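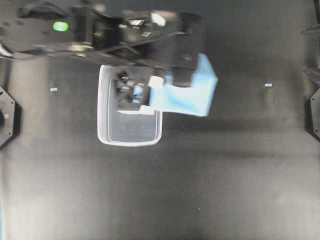 Gripper trial, second progress report
Jul 10, 2024
Prepared for Vekalbridge by the handling group

You asked in April whether the Plameo gripper is worth the extra money over the Fledar we already have. The short answer is that I still can't tell you, and I'm less inclined to say yes than I was when we put in the request. The longer answer follows.

What was tested

The task is the same one we proposed. A folded cloth has to be moved with a small open bin on the bench, the cloth going in or coming out depending on the run. We picked cloth because the Plameo sales material makes a good deal of soft goods, and because it is what the laundry sorting line would need first. Each gripper got 40 runs, 20 putting the cloth in and 20 taking it out, on the same arm with the same controller settings. The wrist camera stayed where it was.

Results so far

Plameo: 4 failed runs out of 40.
Fledar: 8 failed runs out of 40.

Half the failures sounds like a good result, and it is the line Plameo will want quoted. I would ask you not to quote it yet. Most of the Fledar failures came early, when the finger pads were the old ones from the bottle work. We changed the pads partway through, and we should have done that before the first run. After the change the two grippers were hard to tell apart. We did not rerun the early part of the set, so the comparison as it stands is not a fair one, and the unfairness runs in favor of the gripper we would have to pay for.

The Plameo failures were all on taking the cloth out. The fingers are wider than the Fledar's and there isn't much room for them between the cloth and the wall of the bin. When it missed, it pinched the rim and lifted the bin with the cloth. A deeper or wider bin would probably hide this. I don't want to switch bins to make it go away, as the line uses this size.

Force sensing

This was the main selling point and it has been the main disappointment. The readings drift over a session. At the start a closed, empty gripper reads near zero, and by the end it reads as though it is holding something light. A cloth is something light. We ended up zeroing the sensor before every run, and at that point I'm not sure what we are getting that a simple motor current threshold on the Fledar doesn't give us. Plameo's support people sent a firmware update. It made the startup quicker and did nothing for the drift that I could see. They say a second update is coming. I have no date for it and would not plan around it.

Speed

The brochure closing time is for an empty gripper in open air. Down inside a bin, with cloth in the way, we had to slow both grippers to keep from dragging the fold open. At the slower setting there was no difference between them worth writing down.

Controller

The mounting plate from Abou Jaoude arrived late and with one hole pattern wrong. They replaced it without charge, and the replacement fits. The delay is why the Plameo runs were done in a hurry at the end. The cable routing is still not right. With the Plameo fitted, the cable along the arm is tight when the wrist turns all the way over, so we have limited the wrist in software. That limit was not applied to the Fledar, which is one more thing that isn't equal between the two sets.

What I think the numbers are worth

Not much yet. One kind of cloth, one fold, one bin, one operator resetting things by hand. The person doing the resets knew which gripper was on, and it's easy to lay a cloth down a little more neatly when you would like the new part to do well. I include myself in that.

Spending

We are inside the budget. The Plameo unit is still on loan, so nothing has been committed there. The replacement pads were bought from the consumables line.

Next steps

Repeat the full set on both grippers with new pads and the same wrist limit. Add a thicker cloth and a crumpled one, since neither supplier's claims say anything about a neat fold being required. Log the sensor drift from power-on without zeroing it. Fix the cable before any of that. If the gap between the two has closed after the repeat, I will recommend sending the Plameo back at the end of the loan. If you need a purchase decision sooner, my answer today would be to keep the Fledar.

Comments (4)

linehand
We had the same drift on ours. Letting it warm up with the motor enabled before the first zero helped some. Didn't cure it.

Process desk, Vekalbridge
Thanks for this. Please go ahead with the repeat. Can the damp cloth case be added too? That is most of what comes down the line.

handling group
Yes to damp, but as a separate set after the repeat. I don't want to change two things at once again.

mbench
What pads did you switch to on the Fledar? The stock ones go shiny on us.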